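Speaker notes: Getting a small library of things off the ground
Kumsa Hall, main room, February
Speaker: Ona Stankevičius

Slide 1. Title
Wait for the doors to close. Say good evening and introduce Fasil Tsegaye, who is taking the questions about insurance at the end. Phones on silent.

Slide 2. Where we started
We began as one shelf in the back of the Plimport branch. A drill, a carpet cleaner, a folding table and a box of cake pans. People borrowed the cake pans. The drill sat there until spring.
Adanech Gebremichael ran the desk in the evenings and wrote every loan in a school notebook. Hold up the notebook. Pass it around if the group is small.

Slide 3. Where we are now
The catalog has 554 items. Tools are the largest group, then kitchen, then camping, then toys and games. Mention that toys go out more often per item than anything else.

Slide 4. Loan periods
Four weeks for most things. Party items and carpet cleaners go for four days. We tried one loan period for everything and had a long waiting list for the carpet cleaner by summer.
Pause here. Someone usually asks about late fees. We charge none, but you can't borrow again until the item is back.

Slide 5. Taking donations
Say no more often than you want to. Read the list slowly:
No car seats or bike helmets.
Nothing with a frayed cord.
No puzzles unless the donor has counted the pieces.
Soft toys only if they are washable and the seams hold. Pull gently at each seam before you accept one.

Slide 6. Cleaning and checking returns
Kitchen items go through the dishwasher at the hall. Tools get wiped and plugged in. Plush toys go in a mesh bag on a cool wash and then air dry. Preben Blöndal wrote our checklist, and copies are on the table by the door.
Show the picture of the yellow plush toy while you talk about washing. Leave it up for the next point, which is that short pile is easier to keep clean than long fur.

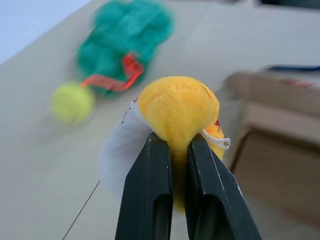

Slide 7. Software
We use Nuletti for the catalog and Ikon for the door list. Don't spend long on this. A spreadsheet is fine for the first year. Give every item a number and put the number on the item itself, as boxes get swapped.

Slide 8. Money
Rent is the big one. After that, replacement parts and laundry. Abrehet Tekleab has the budget sheet and will email it to anyone who signs the list.

Slide 9. Questions
Stop by 8:15. Repeat each question into the microphone before answering. If there are none, ask who already lends things to their neighbors and what they lend. Fasil takes over for insurance.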